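4. Collecting the battery-swap data

We picked the remote control because everyone in our group has fought with one. The job needs two hands, the parts are small, and the slots only take a battery one way round. Torari, our two-arm policy, was trained on 1,154 teleoperated demos, with another 250 kept aside for testing. An episode can begin at any stage of the swap, so the policy sees plenty of half-done states – batteries on the floor and the compartment open, for instance, as in Figure 3a. 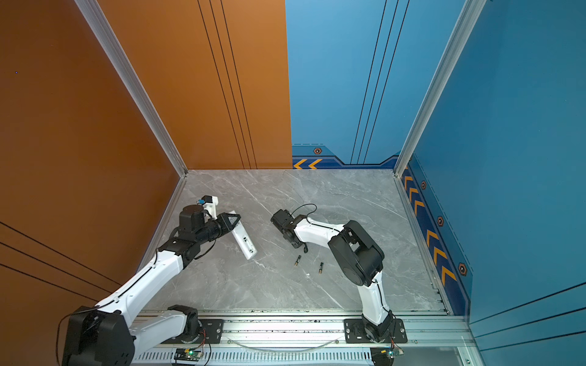
4.1 Working inside the compartment

I'll admit I thought the fixed camera would be enough. It wasn't! At that distance a battery's gold end is only a few pixels wide, and our early Grastier baseline kept guessing the polarity. So we added wrist views, where the gold caps and the metal contacts show up nicely (Figure 3b, with both batteries in the recess and the fingertips in among them). We crop each wrist image to the compartment before it goes to the encoder, and that one change was worth more to us than 400 extra demos.
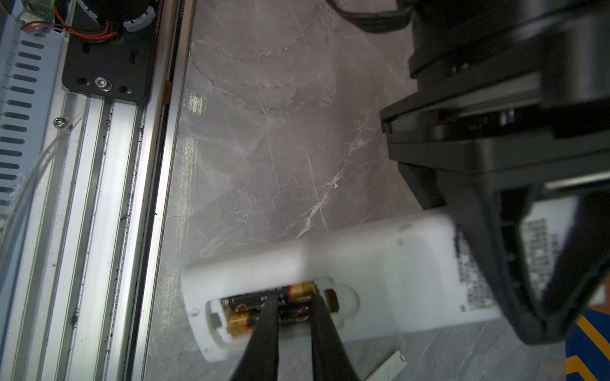 4.2 Sharing the object between arms

The other headache was getting both grippers to the remote without one knocking it out of the other's grasp. We label these moments as a separate phase and slow both arms to 80 per cent of their normal speed while it lasts. Figure 3c is the sort of frame we mean, with a long white object held at an angle between the two grippers.
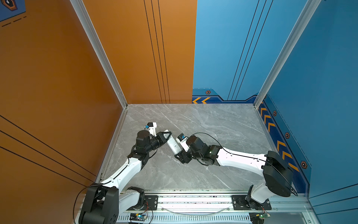 6 min read

Figure 3. Torari workspace: (a) fixed view, batteries out; (b) wrist view, batteries in the compartment; (c) fixed view, both arms at the object.

Phase labels were done by hand in Dinix, our own annotation tool, and we'll release them with the demos in November.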